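Mixing plant food in the back room

Tuesday, March 8, 2022

The days are long enough now that the houseplants have started putting out new leaves, so feeding season is back on. I mix a stock bottle of liquid feed and dilute from it every week until fall. A couple of people asked after last year's repotting post what I use and how I measure it, and I said I would write it up. It took me all winter.

The feed is Stemgate, the foliage one. It comes as a concentrate in a bottle with a cap you are supposed to measure with. I used the cap for two years. The lines inside it are molded in the same color as the plastic and you have to hold it up to a window to read them. One spring I burned the edges off a peace lily and decided the cap was the problem. It may have been me, but I bought proper measuring things anyway.

What I have now is a plastic graduated cylinder, a plastic measuring beaker with a handle, a small funnel and a flask. None of it is glass. I have a tile floor in the kitchen and I drop things. The whole lot came from the Nadar store out by the highway, the one that sells canning supplies at the front and school science stuff at the back. The flask cost more than everything else put together. You could use any bottle with a narrow neck and a cap that fits tight. I like the flask for its wide bottom. It doesn't tip over when I bump the table.

The stock mix is 27 ml of concentrate, topped up with water to the line I drew on my jug. Water goes in first. If the concentrate goes in first it foams when the water hits it, and then you can't tell where the level is for ten minutes. I put half the water in the flask, then the concentrate, then use the rest of the water to rinse out whatever I measured with. That way nothing gets left stuck to the sides.

From the stock I use 8 ml to a watering can for the leafy plants and half that for the ferns. The cactus gets none until May. I used to give it some along with everything else and it grew tall and thin and fell over.

Reading the cylinder took some getting used to. The liquid curves up a little at the edges and you read the bottom of the curve, with your eye down at the same height. I stand it on the table and bend my knees. Holding it up in the air doesn't work for me, my hand moves too much. Shona Lowther, who I used to work with and who did two years in a water testing lab, told me I was reading it from above and getting it wrong by a line or so every time. She was right. It makes no difference to a pothos, but I like knowing.

For the pouring I do it standing up, with the flask in the middle of the table and the funnel already sitting in the neck before I pick anything up. I have forgotten the funnel. The spout on the beaker gives a thin stream if you go slow, and the funnel takes it without backing up.

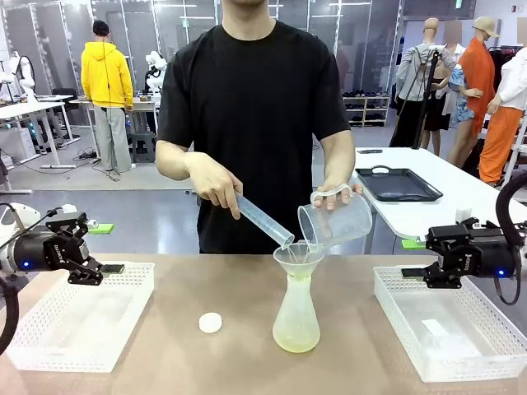

The flask with the funnel in it. Beaker on one side, cylinder on the other.

Tilting both over the one funnel takes a bit of practice. Brodie Pomare next door thinks it is showing off and that I should do one and then the other like a normal person. He mixes his in an old milk jug with a kitchen tablespoon and his tomatoes are better than mine, so take that into account.

A few notes on the rest of the setup.

The table. It was my mother's sewing table before it was a desk. The finish is worn at the front and concentrate will stain it if you leave a drip overnight. I wipe it with a damp cloth as soon as I'm done. There is one green ring near the wall that I have stopped trying to get out.

The baskets. I have a pair of white plastic ones with little square holes in the sides, and they stay on the table while I work. They are Skastberg baskets, sold for drawers. I bought them for the bathroom and they were too wide for the cabinet. They hold the clean measuring things when I'm not using them, and the holes let any water out. One goes on either side of the table and everything comes out before I start, so I have somewhere to put things down after rinsing. I would buy these again. The deeper size of the same basket was no good for this, I kept knocking the cylinder over trying to reach past it.

Lids. Put the lid where you will see it. I lay mine flat on the table. I have lost one lid down the back of the radiator and had to cover the bottle with plastic wrap and a rubber band for a week.

The shelf. The finished bottle goes on the Mullska shelf by the back door, out of the sun, with masking tape on it saying what it is and when I made it. I write PLANT FOOD DO NOT DRINK in capitals. The color is close enough to weak lemonade that I don't want to leave it to chance when my nephews are here. If you have small kids in the house all the time I would use a cupboard with a latch.

Washing up. Warm water, three rinses, no dish soap unless something smells. Soap takes forever to get out of the cylinder. I stand it upside down in a mug to dry. The funnel and beaker just go back in a basket. I keep all of this separate from the kitchen things and none of it ever gets used for food.

How long it keeps. The Stemgate bottle says to use diluted feed right away. I make a small batch of stock and get through it in 18 days if I stick to the schedule. Last summer I left one too long while I was away and it had dark specks floating in it when I got back. I poured it on the compost heap and started again. If yours goes cloudy or smells like a pond, throw it out.

I did try the ready-mixed spray for a month. It was easier, but I was going through a bottle a week and I have 18 pots now, not counting the windowsill herbs, which get fed something else.

The spider plant in the hall has five babies hanging off it already. I'm going to pot up three of them this weekend and give the other two to Shona, who wants them for her office. I still need to find the small saucers. They were in the shed in the fall, in the box with the twine, and the box isn't there anymore.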